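La brique, cette vieille coquette

On la croyait reléguée aux cheminées d'usine et aux lycées techniques. La voilà dans les cuisines, les halls d'hôtel et jusque derrière les lits. Enquête sur un retour en grâce qui pèse son poids.

Il fut un temps où, dans ma famille, on cachait la brique. On l'enduisait, on la peignait, on la couvrait d'un papier à fleurs, et l'on payait fort cher un artisan pour que plus rien n'en paraisse. Mes grands-parents ont vécu 4 décennies dans une maison ouvrière de la banlieue de Lille sans jamais laisser un visiteur soupçonner de quoi étaient faits les murs. La maison a été revendue en décembre. L'annonce disait : « authentique mur de briques révélé ». Révélé, comme un secret d'alcôve. Il avait fallu trois semaines de burin et une benne entière de plâtre pour obtenir l'aspect que mes grands-parents avaient trouvé en arrivant.

Le phénomène n'est pas neuf, mais il a changé d'échelle. Milow, une enseigne de décoration dont les catalogues arrivent chez moi sans que je les aie demandés, consacre désormais un cahier complet à la « matière vraie ». On y trouve des plaquettes de parement à coller, épaisses comme une tablette de chocolat, disponibles en « rouge faubourg », « rose garonnais » et « gris manufacture ». La plaquette est à la brique ce que le faux col est à la chemise : de face, l'illusion est complète, et l'on évite simplement de se tourner. Elle a l'avantage de se poser en un week-end. Elle a l'inconvénient de se voir aux angles, où le fabricant propose donc, en supplément, une pièce d'angle.

Les puristes, eux, ne jurent que par l'ancien. La brique de récupération a ses dépôts, ses habitués, ses querelles de provenance. Chez Zistum, négociant en matériaux anciens installé au bord d'un canal, on m'a fait visiter les palettes comme on fait visiter un chai. Celle-ci venait d'une filature, celle-là d'une écurie. On m'a invité à en soupeser une, puis à en frapper deux l'une contre l'autre. Une bonne brique sonne clair, paraît-il. La mienne a rendu un bruit de brique. J'ai hoché la tête avec gravité.

Il faut dire que l'objet prête à la dévotion. Son format n'a guère bougé depuis des siècles, pour une raison toute bête : il doit tenir dans une main, l'autre étant occupée par la truelle. Peu d'objets du bâtiment ont été dessinés avec autant d'égards pour celui qui les porte. Le parpaing n'a pas eu cette délicatesse. Quant à la plaque de plâtre, quiconque en a monté une dans un escalier tournant sait ce qu'elle pense de nous.

Reste la question du goût, et c'est là que les choses se gâtent. La brique apparente a connu sa première vie mondaine avec les lofts, quand il était chic d'habiter des lieux où d'autres avaient respiré de la poussière de coton. Elle a connu la deuxième dans les restaurants à burgers, où elle voisinait avec des ampoules à filament et des tabourets conçus pour raccourcir les repas. On aurait pu penser qu'elle ne s'en relèverait pas. C'était compter sans les architectes, qui l'ont reprise en main avec des appareillages savants : briques posées sur chant, en biais, en quinconce, ajourées, en retrait de deux centimètres pour accrocher l'ombre du soir.

Au Hutapea, un hôtel de 70 chambres ouvert dans une ancienne malterie, on en a fait un argument de séjour. Le mur du hall est ondulé. Je dis bien ondulé — un rideau de terre cuite, dans lequel on a envie de chercher l'ouverture. La réception remet au client une petite fiche sur l'argile locale avec la clé de la chambre. J'ai lu la mienne dans le bain, faute de mieux, et j'en ai retenu que la couleur dépend du fer contenu dans la terre et de la conduite du feu. Un peu moins d'air dans le four, et le rouge vire au violacé. Les briquetiers en parlent comme d'autres parlent des millésimes, les yeux mi-clos.

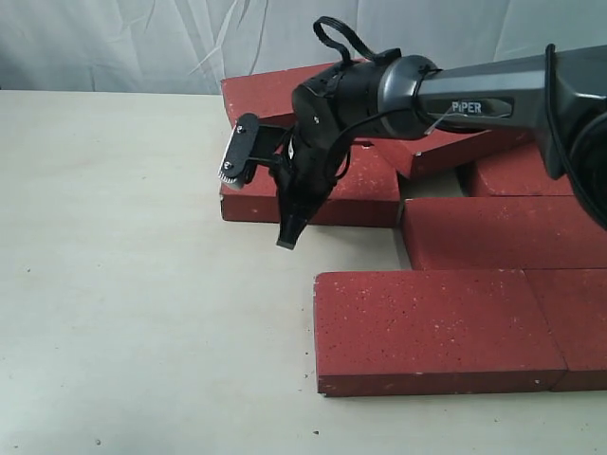 Six briques rouges sur fond beige.

L'écologie, naturellement, s'est invitée à table. La brique cuite demande beaucoup de chaleur, et ses partisans répondent qu'elle dure longtemps, ce qui est exact, à condition qu'on veuille bien la laisser en place. D'où la vogue du réemploi, et celle de la brique crue, simplement pressée et séchée. L'atelier Erkanov s'en est fait une spécialité. Ses échantillons sont superbes, veloutés, d'un brun de biscuit. On m'a prié de ne pas poser mon verre dessus.

Le prix calme d'ailleurs certaines ardeurs. Pour habiller le mur de ma salle à manger, un devis m'est parvenu : 467 briques anciennes, nettoyées, triées, livrées au pied de l'immeuble. « Au pied » était souligné. J'habite au quatrième, sans ascenseur, et le plancher date d'une époque où l'on meublait léger. Un ami bricoleur à qui je montrais le papier a longuement regardé le sol, puis moi, puis de nouveau le sol.

J'ai renoncé. Ou plutôt, j'ai gratté, par curiosité, un coin de l'enduit derrière le radiateur, là où les dégâts ne se verraient pas. Toute la littérature du genre promet une surprise à ce moment-là, un appareil flamand intact, un conduit oublié, la marque d'un briquetier dans l'argile. J'ai trouvé du plâtre, puis un autre plâtre, puis une latte. J'ai rebouché le soir même, avec un enduit dont la teinte s'appelle « brique pâle ».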